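January 1, 2024

I have been thinking about pans. It is what happens when you spend the dead week at the end of the year indoors with a cold and a cupboard that won't shut.

The cupboard is the low one to the right of the sink, and it has been losing its argument with me since August, when my aunt moved into the flat in Isterstead and gave me everything she "wouldn't be needing". She would be needing it, as it happened. She rang a fortnight later asking for the colander back. She did not ask for the fish kettle, which is as long as my arm and which I have used for storing the other lids.

So the door stays open about a hand's width, and I walk into it. My shin has a permanent mark at cupboard height. Rostislav, who lives upstairs and comes down for coffee when his boiler is sulking, suggested I own fewer pans. I suggested he own a working boiler, and we left it there.

But he had a point, and on the 27th or so I took the lot out and laid it on the kitchen floor. It looked like the aftermath of a jumble sale. There were pans in there I would have denied under oath. A milk pan with a lip on both sides, for the undecided. Three frying pans of the same size, each bought because the one before had gone sticky, and none thrown out on account of the sticky one perhaps coming good. A griddle with ridges that I bought after eating one nice courgette in a restaurant. I have since made precisely one nice courgette.

Then there was the Skalten casserole. I paid 249 for it, in pounds, in a shop with a candle burning by the till, and I carried it home on the bus on my knees like a sick dog. It is a beautiful thing. It is also so heavy when full that I have to plan its journey to the table in advance, and I have only ever made stew in it for show. The rest of the time I make stew in the dented pot from my student days, which cost nothing and can be lifted by a human being.

I decided on rules. Rule one was that anything I hadn't used in a year would go. Rule two, added a minute later, was that the fish kettle was exempt because of the lids. You can see how this was going to end.
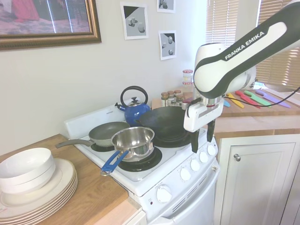
What I wanted to know was how few pans a person could cook with and still be asked round to other people's houses in return. My own guess, after a long sit on the floor, was four, if you let the kettle in. A grey non-stick frying pan, a steel saucepan with a blue handle, a black wok and a blue enamel kettle fill a small white cooker nicely, and I can't think of an ordinary weeknight they wouldn't see you through. Eggs, pasta, something with noodles, tea. I'd even say the kettle earns its place by matching the saucepan handle, though I know that is how I came to own three frying pans. The wok is the one I'd fight for. A wok on a coil ring is never going to give you what the books call the breath of the wok, and mine has more of a mild sigh, but it will fry, steam, boil and hold a whole cabbage while the cabbage thinks about becoming smaller.

Plates are another matter. I am quite happy for plates to stand about on the worktop in a tall pile with the bowls sat on top. It looks like a household that expects company. It also means there is no need to open a cupboard, and you'll understand why that appeals.

Zewditu Worku, my oldest friend and a much better cook, was against the whole scheme. I rang her with the news that I was down to four and she asked what I meant to do about rice. I said saucepan. She asked what I meant to do about whatever was going with the rice. I said wok. She asked about gravy, and there was a silence on the line while I looked at the milk pan with two lips.

So five.

Then she asked about soup for more than two people, and the student pot came back in, dent and all. Then roast things, which need a tin, and I argued that a tin isn't a pan and she said I was welcome to tell the cupboard that. By the time we rang off I was at eight, plus tins, plus the fish kettle, and my tea was cold.

I did get rid of something, though. Two of the three frying pans have gone, and the griddle is on its way to my brother, who has never been let down by a courgette. I put the Skalten up for sale on the village page for 200 and took it down again within the hour, when someone offered me a bag of compost and a birdbath for it. I'm not made of stone. Unlike the birdbath.

The survivors are now in the cupboard in a sort of nest, biggest at the bottom, with a sheet of kitchen roll between each one to stop them scratching. I saw this done on Una, the lifestyle channel my aunt watches, by a woman with drawers that glide. My version has the wok on top at a tilt, so that whenever I want the saucepan I have to lift the wok out first and find somewhere to put it, and the only free place is the top of the cooker. After two days of this I have stopped putting it back.

The door still doesn't shut. It is down to about two fingers' width, and my shin reports an improvement.

My aunt rang last night to wish me a happy new year and to ask if I still had the fish kettle.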